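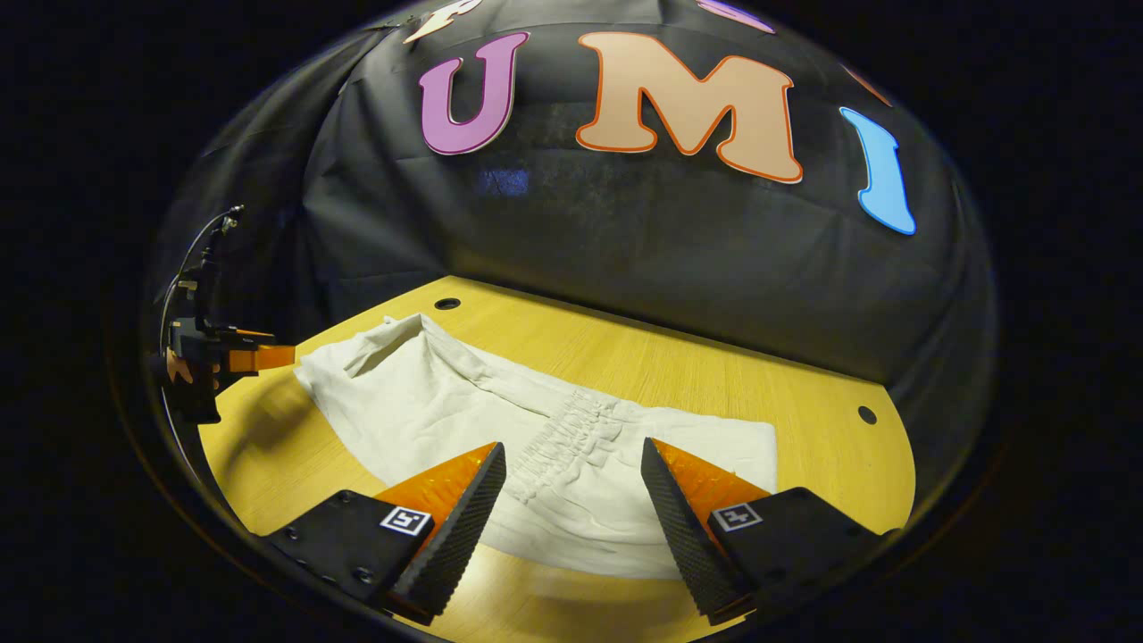
Corpus Trotumham de Avisos e Letreiros Manuais

Ficha de dados e instruções de utilização

Apresentação

O Corpus Trotumham reúne transcrições de avisos, faixas e letreiros feitos à mão, redigidos em português e expostos em bibliotecas, escolas, salas paroquiais, mercados e associações de bairro. O conjunto contém 1181 registros textuais, acompanhados de metadados sobre o suporte, a técnica de escrita e a finalidade do aviso. A distribuição consiste exclusivamente em texto; as fotografias usadas na transcrição não integram o pacote.

O corpus é mantido pelo Centro Ova de Documentação Linguística e destina-se ao estudo da ortografia em contextos não profissionais, da abreviação, da pontuação e das fórmulas de cortesia em textos curtos de circulação pública. A presente ficha substitui as notas avulsas que acompanhavam as distribuições preliminares.

Responsável técnico: Kaj Ingvarsson
Data desta versão: 4 de março de 2024
Idioma dos textos: português (variedades do Brasil e de Portugal)
Codificação: UTF-8
Formato: valores separados por tabulação

Conteúdo do pacote

avisos.tsv: arquivo principal, com um registro por linha.
suportes.tsv: tabela de referência dos materiais e das técnicas.
fontes.tsv: tabela dos locais de coleta, em forma anonimizada.
particoes.tsv: atribuição de cada registro à parte de treino, de validação ou de teste.
NORMAS.txt: normas de transcrição, na íntegra.
LICENCA.txt: termos de uso.
MUDANCAS.txt: histórico de alterações.

Os arquivos tabulares trazem cabeçalho na primeira linha. Campos sem informação são deixados vazios; a cadeia "NA" não é empregada, pois ocorre como contração da preposição com o artigo em muitos avisos escritos em maiúsculas. Recomenda-se desativar a interpretação automática de valores ausentes no momento da leitura.

Campos do arquivo principal

id: identificador estável do registro. Não é reutilizado em caso de exclusão.
texto: transcrição diplomática, com a grafia original preservada.
texto_norm: versão normalizada segundo o Acordo Ortográfico de 1990.
variedade: "br", "pt" ou vazio, conforme o local de exposição.
funcao: finalidade predominante (informar, proibir, convidar, identificar, vender, agradecer).
suporte: código remissivo à tabela de suportes.
tecnica: código remissivo à mesma tabela.
completo: "sim" quando todo o texto pôde ser lido; "nao" nos demais casos.
nota: observação livre do transcritor.

A quebra de linha do original é representada por uma barra vertical com espaço de cada lado. Quando a própria barra faz parte do aviso, é precedida de barra invertida. O campo texto_norm não conserva as quebras.

Procedência e coleta

Os textos foram obtidos por instituições participantes que autorizaram o registro de avisos expostos em suas dependências. Cada instituição recebeu um formulário de coleta, as normas de identificação do local e um termo de anuência. O material enviado passou por triagem no Centro, onde foram retirados os avisos impressos integralmente por meios mecânicos, os textos em outras línguas e os duplicados exatos provenientes do mesmo local.

Foram admitidos textos mistos, nos quais um modelo impresso recebeu preenchimento manuscrito. Nesses casos, a transcrição abrange a totalidade do aviso e o trecho impresso é indicado na nota. Cartazes produzidos em computador e apenas assinados à mão foram excluídos.

Nenhum texto excede 3000 caracteres. Os avisos que ultrapassavam esse limite, em geral regulamentos copiados à mão, foram reservados para uma coleção distinta, ainda não publicada.

Classificação dos suportes e das técnicas

A tabela de suportes distingue papel, cartolina, papelão, madeira, tecido, vidro, lousa e parede. O código é atribuído ao material sobre o qual o texto está aplicado, independentemente do móvel ou da estrutura que o sustenta. Um pano preso a um painel é classificado como tecido; uma folha colada em uma porta, como papel.

A tabela de técnicas separa a escrita direta (caneta, marcador, giz, tinta) da composição por peças, categoria na qual se incluem letras recortadas, coladas, costuradas ou afixadas. A distinção é pertinente à análise ortográfica: na composição por peças, a falta de um acento pode decorrer da ausência do sinal no conjunto de letras disponível, e não do desconhecimento da norma. Por essa razão, as omissões de diacríticos nesses registros não devem ser contabilizadas como desvios sem exame do campo técnica.

A cor das letras e do fundo não é registrada. A disposição no espaço é mencionada na nota somente quando afeta a ordem de leitura, como em textos circulares ou em diagonal.
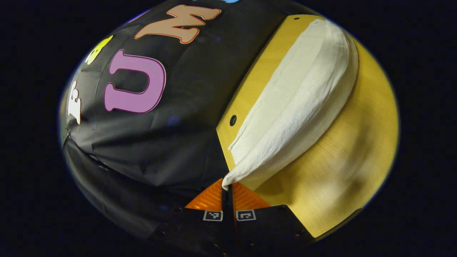

Normas de transcrição

A transcrição conserva maiúsculas, minúsculas, acentuação, pontuação e espaçamento entre palavras. Sublinhados e traços ornamentais são desconsiderados. Desenhos com valor de palavra, como o coração em lugar do verbo "amar", são transcritos entre chaves com a denominação do elemento em minúsculas.

Trechos ilegíveis recebem a marca [?]. Quando uma leitura é provável, mas não segura, a palavra vem seguida imediatamente de [?], sem espaço. Letras ausentes não são restituídas no campo texto, ainda que o contexto permita deduzi-las; a restituição é admitida apenas em texto_norm, entre parênteses. Se somente parte de uma palavra estiver legível e o contexto não autorizar uma leitura única, texto_norm permanece vazio.

Emendas do autor são registradas na forma final, com menção à forma anterior no campo nota. Acréscimos de terceiros, frequentes em avisos de cozinhas e corredores, constituem registro próprio, vinculado ao principal pelo identificador.

Processo de anotação

Cada aviso foi transcrito por uma pessoa e conferido por outra, em sessões separadas. As divergências foram encaminhadas à coordenação técnica, que decidiu com base nas normas. A anotação foi realizada na interface Tekin, desenvolvida internamente, e a conversão para o formato tabular coube ao programa Ivar, também do Centro.

A função do aviso foi atribuída por dois anotadores sem conhecimento recíproco das respostas. A concordância simples nessa tarefa foi de 80 por cento. As divergências concentram-se nos pares "informar" e "proibir", em enunciados do tipo "Esta porta permanece fechada", e nos pares "informar" e "convidar", em anúncios de festas e reuniões. O valor distribuído corresponde à decisão final; as atribuições individuais podem ser solicitadas para fins de pesquisa.

Partições

A divisão em treino, validação e teste foi feita por local de coleta. Todos os avisos de uma mesma instituição pertencem à mesma parte, de modo a evitar que fórmulas repetidas por um único autor apareçam em partes distintas. Solicita-se que os resultados publicados sobre o corpus respeitem essa divisão ou descrevam com precisão a divisão adotada.

Usos previstos

O corpus é adequado à pesquisa em linguística descritiva, ao ensino de variação ortográfica, à avaliação de ferramentas de normalização textual e ao estudo de gêneros breves. Pode ser utilizado em aulas de nível superior, inclusive em exercícios de transcrição, desde que mantida a indicação da fonte.

Não é adequado à estimativa de níveis de letramento de uma população. Os locais não foram sorteados, os autores não foram identificados e as condições de produção de cada aviso são desconhecidas. Também não se recomenda seu emprego como única fonte de treino para corretores ortográficos de uso geral, em razão da extensão reduzida e da forte presença de fórmulas fixas.

Limitações conhecidas

Os avisos de bibliotecas e escolas são mais numerosos que os de mercados. A variedade europeia está representada em menor proporção. Textos expostos em épocas festivas ocorrem com frequência superior à esperada em uma coleta distribuída por todo o ano.

A atribuição de variedade pelo local de exposição não garante a origem do autor. Alguns registros marcados como "br" contêm traços próprios do português europeu, e o inverso também se verifica. Esses casos não foram corrigidos.

Dados pessoais

Nomes de particulares, endereços residenciais, números de telefone e endereços eletrônicos foram substituídos por etiquetas de categoria entre colchetes angulares duplos. Nomes de santos, de logradouros públicos e de personagens históricos foram mantidos. O pedido de retirada de um registro pode ser apresentado pela instituição de origem ou pela pessoa mencionada no texto, sem necessidade de justificativa.

Alterações em relação à distribuição preliminar

O campo suporte foi desdobrado em suporte e tecnica. A categoria "outros" foi extinta e seus registros foram reclassificados. Corrigiu-se um erro de exportação que eliminava o til em posição final de linha. Os identificadores anteriores permanecem válidos, exceto os iniciados por 2000, que pertenciam à série de testes e foram suprimidos.

Licença e citação

O uso é livre para ensino e pesquisa sem finalidade comercial. A redistribuição do pacote é permitida em sua forma integral, acompanhada desta ficha e do arquivo LICENCA.txt. Versões modificadas devem receber outro nome e declarar as alterações.

Forma de citação recomendada: Centro Ova de Documentação Linguística. Corpus Trotumham de Avisos e Letreiros Manuais. Coordenação técnica de Kaj Ingvarsson. 2024.

Comunicação de erros

Erros de transcrição devem ser comunicados à coordenação técnica com indicação do identificador, do campo e da leitura proposta. Propostas relativas às normas são examinadas separadamente e, quando aceitas, aplicam-se somente à versão seguinte.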